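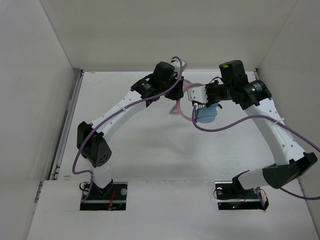 Daltallow Sorting Set

Data card for the Daltallow set of tabletop tidying episodes. Covers the items, the enclosure, the labels and the known gaps. Maintained by Trastari.

Contents

1,814 episodes of sorting, stacking and putting away small household items. 157 distinct items. 121 episodes are held out for testing and listed in heldout.txt.

Items fall into four groups:

kitchen — spoons, measuring cups, jar lids, egg cups
desk — pencils, erasers, binder clips, tape rolls
sewing — thread spools, large buttons, tape measures
cloth — napkins, dishcloths, single socks

Each item has an ID, a group, a main color and a weight in grams. No item weighs more than 700 g. Items with a sharp point or a cutting edge were left out. Jar lids are listed one by one even when they look the same, so lids 14 to 19 cannot be told apart by eye.

Enclosure

White walls, pale floor, white platform along the front. The platform has two rectangular cutouts, one toward the left and one toward the right, each with a black mounting plate. Items are placed on the floor of the enclosure, never on the platform. The floor is wiped at the start of each batch. White items on the pale floor have low contrast; the egg cups are the worst case.

Tasks

sort_group: put every item with the others of its group
stack_lids: stack jar lids, largest at the bottom
fold_once: fold a napkin or dishcloth in half
clear_all: move everything into the tray

Trays come in two sizes, McIver shallow and McIver deep. The deep tray was added in batch 3. Earlier clear_all episodes use the shallow one only.

Labels

One row per episode in episodes.csv: episode_id, batch, task, item_ids, tray, result. The result field takes done, partial or stopped. A stack that falls after the last placement is marked partial. A fold counts as done if the two edges are within a finger's width of each other.

Labels were entered in Wondar and exported as CSV. The export drops leading zeros from item IDs — read that column as text and pad to three digits.

Known issues

Batch 2 has no sewing items.
Two thread spools share a main color and were swapped in part of batch 4. Affected rows carry the flag spool_check.
Socks are recorded flat at the start of every episode. There are no crumpled starts.
The tray field is blank for fold_once and stack_lids.

Changes

December: added cloth group to the item list, corrected weights for tape rolls, removed duplicate rows from batch 1.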